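# Two grippers, one desktop PC: notes for the Udska talk

Slot is 14 minutes including questions, so keep the intro short. Say hi, say what I work on, skip the company history. Put the pictures up right away and let people look while I get the microphone sorted out.
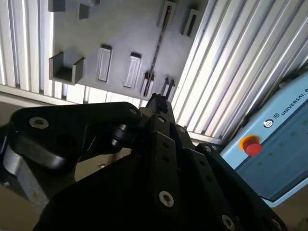
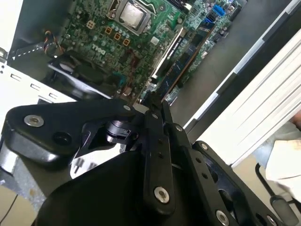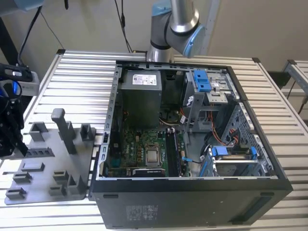
*Last changed: Fri 15 October*

## Start with the job

Ask the room who has taken an old office desktop apart (should be most of them!). The first time you do it by hand you probably don't think about it at all. You reach in, your fingers go around the wires, you wiggle something and it comes out. Then you try it with two hard fingers on the end of an arm and suddenly every cable in the case has an opinion.

Point at the wires running across the floor of the case in the third picture. Then at the loop hanging by the left side of the board in the second one. I want them thinking about cables before I say one word about force or payload.

What we wanted to find out: do we stay with the Heleck gripper, or move to the Vida? The Heleck is a plain parallel jaw. The Vida is the linkage one, and it's the one up on the screen. Same arm for both, same computer cases, same list of parts to grab. We logged 691 grasps altogether, split between the two, and I have the spreadsheet on my laptop if anyone wants to go through it over coffee.

## Heleck first

Be fair to it. I like this gripper. It's narrow, it goes straight down, and when you tell it to close, both jaws land where you expect. For memory sticks it was the easy winner, and I'd still pick it for that tomorrow.

Where it got annoying:

- wide parts. We ran out of jaw travel on anything the size of a power supply and had to go for an edge
- edges. Grabbing by an edge means the thing tilts, and then you're fighting the tilt the whole way out
- changing fingertips, which we did a lot, with a tiny hex key that I dropped into a computer more than once

(Pause for the hex key. Somebody always has a hex key story.)

## Then the Vida

Opens much wider, and the fingers wrap a little when they close, so odd shapes sit better. Drive carriers, coolers, big lumpy stuff — really nice. I was grinning like a kid the first afternoon.

The catch is the sideways room it needs. Go back to the first two pictures and look how much of the view is gripper. The linkages stick out, and they move outward as the fingers open, so a path that's clear with the hand closed can hit the case wall with it open. We had to teach the planner about that. In Gruseck you can load a separate collision shape for each finger opening, and once I found that menu my week got a lot better. Mention that two shapes were plenty for us, open and closed.

## The camera bit

This wasn't in the plan and it turned into my favorite part of the whole thing, so don't rush it.

With the wrist camera you get close to the board. You can pick out the processor in its socket and read DELL on the green, and you go wherever the hand goes. What you lose is everything behind the linkages. With the Heleck that blind spot was small. With the Vida it's the bottom half of your picture, and the fingertips are in there somewhere.

The fixed camera gives you the whole open case and the holder plate next to it, so you always know where you are. It's just too far back for small connectors. I tried to line up on a cable plug using only that view and gave up before lunch.

So we run both now. Fixed view to choose the part and rough in the approach, wrist view for the last little bit. If someone asks about adding a third camera: haven't tried it, would like to, have no USB ports left.

## Numbers slide

Only show one table. Last time I showed four and watched people pull out their phones. Read out the row for cable connectors slowly, that's the row where both grippers did badly, and I'd much rather talk about it than hide it. No magic fix there. Softer pads helped a bit on the Heleck and I haven't had time to cut a set for the Vida.

## What we picked

Vida on the main arm, Heleck kept for memory and other skinny things. Swapping them takes me 11 minutes with the recalibration, and I'd love to hear from anybody who does it faster. I'm planning to run the whole set again in December with softer pads on both.

## Questions I'll probably get

**Why not suction?** Fine on flat lids, no good for the stuff I care about in there.

**Did you damage boards?** Yes, two. Both my fault, both with the wrong collision shape loaded.

**Can we have the part list?** Sure, catch me afterward. Bring a stick, the venue wifi is awful.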